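Adult beginners in the Rirndale league?

hkivi72
Thinking about signing up for the Rirndale rec volleyball league in February. Never played past church picnics. The flyer says "all levels welcome" and I've heard that one before. Is it true, or do I get benched by ex-college hitters?
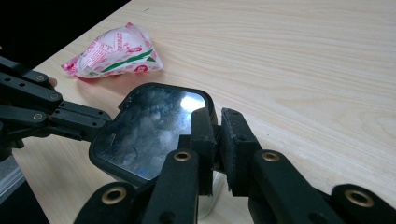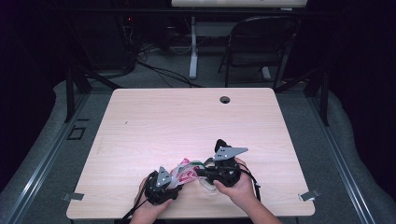
Mirror over the table, then the table from above

Makokha_M
I played 3 seasons there. Division 2 is fine for beginners. You will shank passes and life goes on.

suklow_setter
Division 2 was fine. Last winter Sithole dropped a whole squad down from Division 1 and won every match. "All levels" means all levels across the net from you.

Makokha_M
They dropped down because half their starters quit. Not the same thing as sandbagging.

suklow_setter
Tell that to my forearms. And the Tetunlow clinic they push on new people is a waste — two hours of standing in line to hit one ball.

netcord2000
Disagree on the clinic. I learned to serve overhand there. The passing part was weak, I'll give you that.

hkivi72
So do I sign up alone or find a team first? I don't love the idea of being "assigned."

Makokha_M
Ask for the free agent list and say you want Division 2. Put it in writing.

suklow_setter
And get the refund policy before you pay.

— Heino Kivi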